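A Morning at the Wilczyńska Brush Works Open Day

I got to Wadow at nine in the morning with wet shoes and no breakfast, and I'd do it again tomorrow.
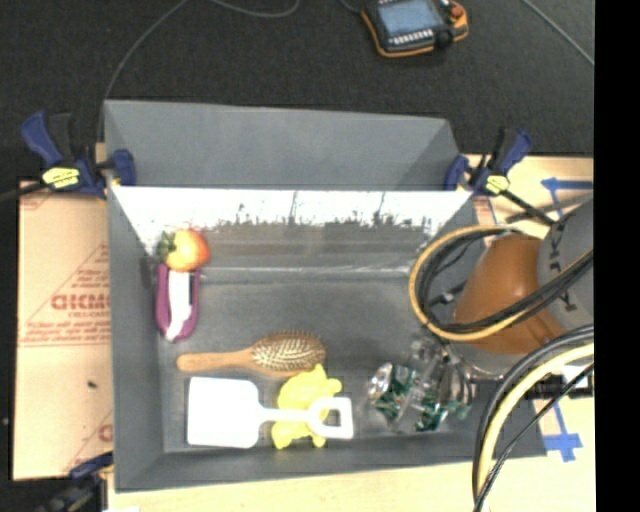
Irena Piątek told me I should have come in January, when they run the big drum and the whole yard smells of beeswax. Well, I came in spring, and I was perfectly happy with the small drum!

So, the brush works. It's a long brick building behind the bus depot in Clalton (Wadow is the neighborhood, which confused me and also the man in front of me in line). They open it up once a year, it costs nothing, and you get a sticker. The tour starts in the wood store, where the handle blanks sit and dry for 14 months before anyone is allowed to touch them. I asked if you could hurry that along in a kiln and got a very polite no.

Next comes the drilling room, and wow, it's loud. Each machine is set for one pattern of holes, and a large clothes brush takes 900 of them. They let us try hand-setting afterward, with a loop of wire and a pinch of bristle you pull down tight into the hole. I managed 8 tufts before my fingers gave out. The girl next to me, maybe ten years old, did a whole row and then started helping her dad.

My favorite part was the trimming bench at the back. The brushes come in looking like they just got out of bed, and a few passes later they're smooth and rounded. I stood there so long that I lost my group and had to tag along with the next one, so I heard the story of the 1950s boiler twice (it's a good story, and the second guide told it better).

The shop was busy. Hairbrushes start at 21, which I thought was fair after seeing the work, and there's a basket of seconds by the register if you don't mind a wobbly stamp. I bought a shoe brush and a nail brush and talked myself out of a broom, mostly on account of the bus.

Lunch was at Nernano, the little café across the street. Get the dill soup. They close at three, and the bread is gone well before that.

If you're going next year, park at the depot and use the side gate, and bring earplugs for the drilling room. The upstairs pattern archive was locked while they fix the floor, so I still have that to see.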